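Unit 4: Volume, Surface Area and Scaling
Handout for the Saturday section, Drostutville Adult Math Program
Instructor: Boris Stoyanova

Read this before class and bring a calculator. We will skip the derivation of the cone formula, which is in the back of the Unit 3 packet for anyone who wants it.

Review from last time

A prism is a solid with two matching flat ends joined by straight sides. The volume of any right prism is the area of one end times the distance between the ends. A box is a prism with rectangular ends. A cylinder is not strictly a prism, because its ends are round, but the same rule works: area of the end times height.

Box: V = length x width x height
Cylinder: V = pi x r x r x h
Cone: V = one third of the cylinder with the same base and height

Most of the errors on the March quiz came from using the diameter where the formula asks for the radius. If a problem gives you a distance straight across the circle, cut it in half first and write the radius down on its own line.

Surface area

Surface area is the total area of the outside of the solid. For a cylinder, think of peeling the label off a can. The label unrolls into a rectangle. Its height is the height of the can and its width is the distance around the circle, 2 x pi x r. Add the two round ends and you have the full surface.

Units matter. Volume comes out in cubic units and surface area in square units. An answer of "800" with no unit gets half credit.

Worked problem

A storage tank at the Wada pumping station is a box 20 feet long, 15 feet wide and 10 feet high. Its volume is 20 x 15 x 10 = 3000 cubic feet. The four sides have areas of 200, 200, 150 and 150 square feet. The top and bottom are 300 each. Total surface area is 1300 square feet. If the tank is open at the top, take away 300.

Scaling

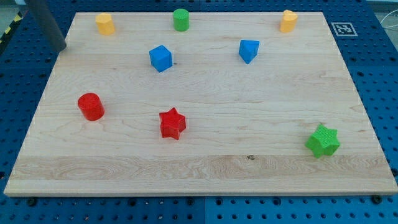 Suppose you double every length of a solid. Each face now has twice the length and twice the width, so the surface area is multiplied by 4. The volume has three directions to grow in, so it is multiplied by 8. With a scale factor of k, area goes up by k squared and volume by k cubed. The rule holds for boxes, cylinders, cones and odd shapes with no formula.

Doubling only the height is a different matter. For a cylinder this doubles the volume. Doubling only the radius multiplies it by 4. Ognjen Pavlović's supplement has a table of these cases, and copies are at the front desk.

Problems for next week

1. A cylinder has radius 5 cm and height 12 cm. Find the volume and the full surface area.
2. A cone fits exactly inside the cylinder from problem 1. Find its volume.
3. A box holds 800 cubic inches. Every length is cut in half. What does the new box hold?
4. Two cylinders have the same height. The second has three times the radius of the first. Compare their volumes.

Show all steps. Round only at the end, to one decimal place.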